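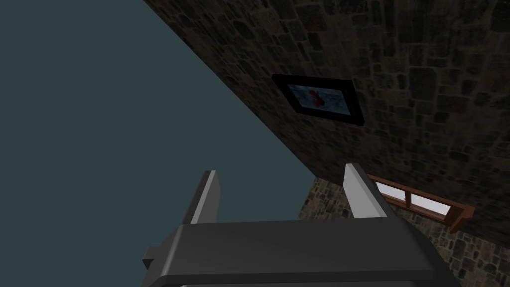 # Handballverein Trurarora

Der **Handballverein Trurarora** (kurz HVT) ist ein Amateursportverein mit den Abteilungen Handball, Turnen und Wandern. Der Spielbetrieb umfasst Mannschaften von der F-Jugend bis zu den Senioren. Die Vereinsfarben sind Grün und Weiß.

## Geschichte

Der Verein ging aus einer Betriebssportgruppe der Firma Primex hervor, deren Beschäftigte zunächst auf einem Aschenplatz hinter dem Werk Feldhandball spielten. Zur Gründungsversammlung am 25. Juli kamen 39 Personen, von denen 30 noch am selben Abend die Satzung unterschrieben. Die erste Saison im Kleinfeld beendete die Männermannschaft auf dem vorletzten Platz.

Mit dem Umzug in die Halle wurde eine eigene Jugendabteilung aufgebaut. Sie bestand anfangs aus einer männlichen C- und einer weiblichen B-Jugend, die gemeinsam trainierten. Nach der Schließung des Werks löste sich der Verein von der Firma und nahm seinen heutigen Namen an. Die Turnabteilung kam durch den Beitritt des TV Petero hinzu, der keinen eigenen Vorstand mehr stellen konnte. Dessen Mitglieder behielten fünf Jahre lang den niedrigeren Beitragssatz.
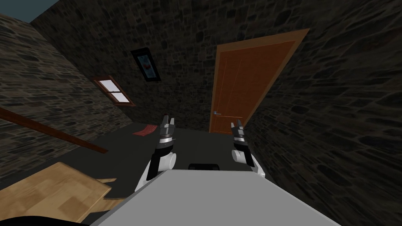 Die Frauenmannschaft stieg in der vierten Saison nach der Fusion in die Landesliga auf und hielt sich dort drei Spielzeiten. Ihre Heimspiele trug sie in einer Halle im Nachbarort aus, da das eigene Spielfeld für die Liga zu kurz war. Aus diesen Jahren stammt auch das Vereinslied, das nach Heimsiegen gesungen wird. Bruchsteinmauerwerk in dunklem Grau und Braun, unregelmäßig gesetzt wie an der Rückwand auf dem Bild, bildet den Hintergrund des damals eingeführten Vereinswappens. Davor stehen ein weißer Ball und die Buchstaben HVT. Auf den Trikots wird seit einer Änderung der Spielkleidung nur noch der Ball gezeigt – die Steine waren im Druck kaum zu erkennen.

## Spielstätte

Der Verein trägt seine Heimspiele in der Bhutto-Halle aus. Sie hat eine ausziehbare Tribüne mit 132 Sitzplätzen und vier Umkleiden. Das Spielfeld wurde beim letzten Umbau auf 40 Meter verlängert, wofür der frühere Geräteraum weichen musste. Turngeräte lagern seither in einem Anbau an der Nordseite. Im Winterhalbjahr teilt sich der HVT die Halle mit zwei Schulen und einer Badmintongruppe. 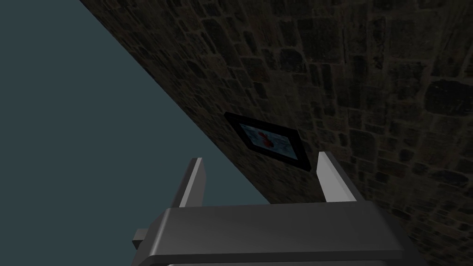

## Jugendarbeit

In der Jugend bestehen Spielgemeinschaften mit zwei Nachbarvereinen. Das Jugendturnier findet jährlich im November statt, zuletzt mit fast 44 Mannschaften. Gespielt wird an zwei Tagen – samstags die jüngeren Jahrgänge, sonntags die A- bis C-Jugend. Der Sieger der weiblichen C-Jugend erhält einen Wanderpokal, der noch aus der Zeit der Betriebssportgruppe stammt.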